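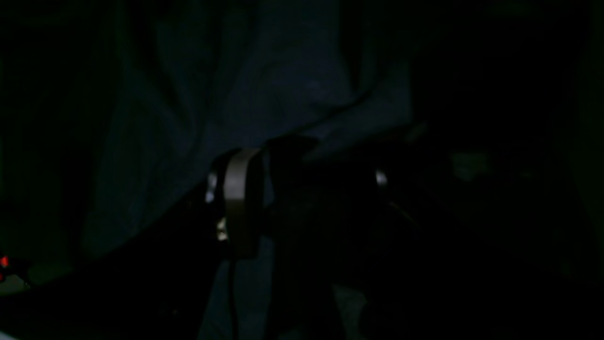 So the great navy fabric saga continues, for those of you kind enough to still be following along. I've had this cloth since April and I'm only now getting to it, which tells you how my year has gone.

The plan is curtains for the back bedroom. I bought 4 yards from the Hernell outlet, then went back for more when I remembered that curtains need to be full – my mother would have told me that for free.

I do love how dark blue behaves in low light, all soft ridges and shadows, and then you try to find your chalk line on it after supper and you might as well be sewing in a closet. I've given up marking in the evenings.

Hem is going to be 4 inches, pinned every 19 or so because I ran out of pins (they're in the couch, I'm sure of it).

If anyone has used the Altell pleating tape, please tell me whether it survives a wash! I'd like to order some before the holidays, and I have 17 other things on that list already.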